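Subject: Re: [leckie-makers] Headbands for the December stall, what are we doing for elastic?

> Hi all, has anyone settled on an elastic for the kids' headbands? I've got the flat printed stuff from Lemby and I can't tell if it's going to dig in. Also does anyone cut to one length, or do you do sizes? I've got 50 to get through and would rather not unpick any.

Hiya! I've been through a fair bit of the Lemby flat elastic now, so I'll throw in my two cents. I like it for headbands, and the colours are lovely, but it's a smidge firmer than the Aretti one we used last year. I don't find it digs in unless you cut it short (guess how I know). I do two sizes, little kids and everyone else, and I write the size on the bag because I can never tell them apart once they're sewn.

On the printed ones, please check where the motif lands before you cut! I did a whole evening's worth straight off the roll and half of them had the bow sitting over one ear. Now I find the middle of the bow first, hold the piece out flat between both hands to see that it's centred, and only then go near it with the scissors. The light blue with the pink stripe and the bow is my favourite so far:

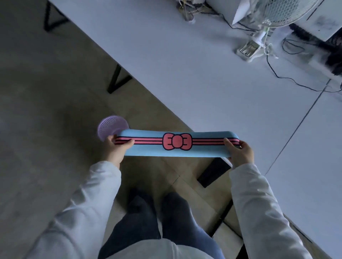

## How I do the join

1. Overlap the ends, pale side in, and pin. Don't butt them together, it makes a ridge.
2. Zigzag across, turn, zigzag back. Wultach thread has been fine for me, the cheap grey stuff was not.
3. Give it a good tug. If it pops, better on my table than on some poor kid's head.

I've still got 300 cm of the blue going spare if you run short, and I think there's a bit of plain white at the bottom of the tub as well. Happy to drop either off after the morning session, just yell.

Also, are we doing cards to mount them on or leaving them loose in a basket? I vote basket, but I'm lazy.

Cheers from the messy end of the table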